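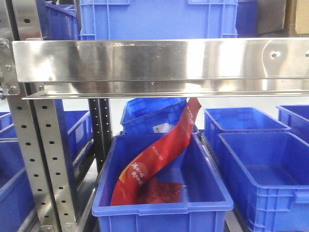 A red snack packet stands in one of the blue bins on the shelving.

STUNURBRIDGE STUDENTS TO ENTER ROBOT PICKING CONTEST

Stunurbridge, 2022-10-28

Students from the after-hours robotics class at Stunurbridge Technical College will enter the Ondmont Picking Cup next spring with a robot they have programmed to take everyday goods out of storage bins and put them down on a table.

It is the first time the college has put a team forward. The class has 27 members this term, all of them on evening or part-time courses, and most had not worked with a robot arm before they joined. They meet twice a week in the ground-floor workshop.

The Ondmont Picking Cup is a contest for colleges and adult education centres. Each team gets a list of goods and has to move them one at a time from bins on a shelf to a marked area. Points are given for every item that arrives, and taken away for items that are dropped, crushed or put in the wrong place. The list for the spring round has 66 items on it, and teams were sent their copy at the start of October.

The Stunurbridge team has split the list into three groups. Boxes and other hard items come first. Bottles and rounded items come second. Bags, packets and anything else that changes shape when it is held have been left until last, and the class expects to spend most of the winter on them.

Duarte Carrilho, who teaches the class, wrote the entry with the students over the summer. Under the rules the tutor may advise the team but may not write any of the program or touch the robot during a scored run.

"They do the work and I answer questions," he said. "In the first few weeks there were a lot of questions about bags. A box has sides you can aim for. With a bag of crisps you have to decide where to hold it before you start, and the bag may have slumped over since the last time you looked."

The students work from two views of the job. One is a wide view of the shelves or the table. The other comes from a small camera close to the gripper, so the team can check how the fingers meet an item. After each session the recordings are sorted into good picks, poor picks and misses, and one student writes a short note on every miss. The notes are read out at the start of the next meeting. 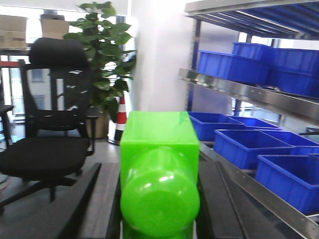

Tarmo Kütt said the notes had changed how the group works. In the early weeks people would change the program as soon as a pick went wrong, he said, and then nobody could tell which change had helped. The class now makes one change at a time and repeats the same pick before moving on. It is slower, he added, and some of the students found it dull at first, but the results can be compared from one week to the next.

Cristóvão Veloso and Ilídio Cordeiro are joint captains of the team. Veloso looks after the shelf side of the task, which covers finding the right bin, reaching into it and coming out again without catching the rim. Cordeiro looks after the table side, where items have to be put down flat and let go gently enough that they stay where they are placed.

"People think the shelf is the hard bit," Cordeiro said. "We have lost more points in practice on putting things down. If you open the gripper too high the item rolls, and if you open it too low you push it into the table."

Students who are not in the contest team still take part. They prepare the goods, set out the bins in a new order for each session and keep the scores. The order is kept from the captains until the run begins, as it will be on the day.

A practice meeting with a team from Arruda is planned before the first round. The two colleges have agreed to use the same part of the item list, score each other's runs and share their notes afterwards. Travel will be paid for out of the class budget. 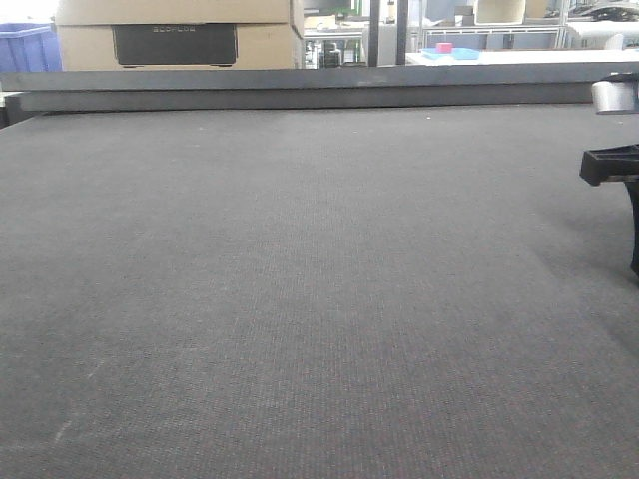 SUPPORT FROM ZALTTON

Zaltton, a parts supplier based in Stunurbridge, is paying the entry fee and has agreed to give the team spare gripper pads until the contest is over. The company has also offered some three work placements next summer, open to anyone in the class.

Leanne Bickerstaff, training manager at Zaltton, said the firm had been looking for a way to meet people who want to move into automation from other jobs.

"We take on people who have worked in shops, kitchens and garages," she said. "What we want to see is that they can follow a fault through to the end and write down what they found. This class does that every week."

The placements are paid and last for one month. Members of the class do not have to be in the contest team to apply, and no earlier work with robots is asked for.
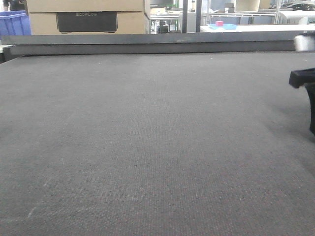

The covered work surface in the workshop, with part of the robot arm at the right.

JOINING THE CLASS

The class is open to anyone aged 18 or over who is enrolled on a course at the college. There is no extra charge. New members start with a short safety session and then join one of the groups preparing goods and keeping scores, before moving on to programming.

Places for the new term can be booked at the college reception or through a course tutor. Visitors who would like to watch a practice session should ask in advance, as the number of people allowed in the workshop while the robot is running is limited.

CONTACT

Press questions about the team should be sent to Duarte Carrilho, Robotics Class, Stunurbridge Technical College. Questions about the placements should be sent to Leanne Bickerstaff at Zaltton.

ENDS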